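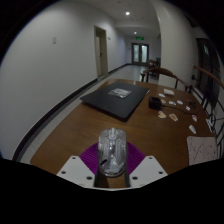
A closed laptop on a wooden table.

Home | News | Growing | Veg Boxes | Contact

Last updated: May, 4.15pm

Ristow growers bring in first early potatoes

The first early potatoes of the year are out of the ground at Ristow, and what a crop it is! Growers there lifted 590 kilos from the two lower beds, well up on last year's opening harvest of 500, and the skins are so thin they rub off with a thumb.

The variety is Cetmont, a waxy yellow one that the farm tried in a single row last spring and liked so much that it now fills most of the south field. It stays firm when boiled and tastes lovely cold the next day with a bit of mint and oil.

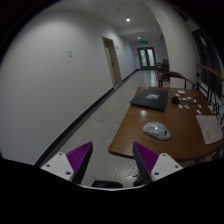
Everything from the first lift goes straight into the veg boxes, so all 63 households on the Ivitz round will find a bag in theirs this week, along with spring onions, spinach and the last of the purple sprouting broccoli (it has had a wonderful run). Boxes for the Echevarría round follow once the middle beds are ready.

Anyone without a box can still get some. The farm gate stall has 5 kilo sacks from 9am until they run out, with the soil left on so they keep better. Store them somewhere dark and eat them soon, as earlies don't hold like the autumn crop.

Broad beans are next, and the plants are already covered in flower. The strawberries under the tunnel are colouring up nicely too, so June boxes should be a real treat.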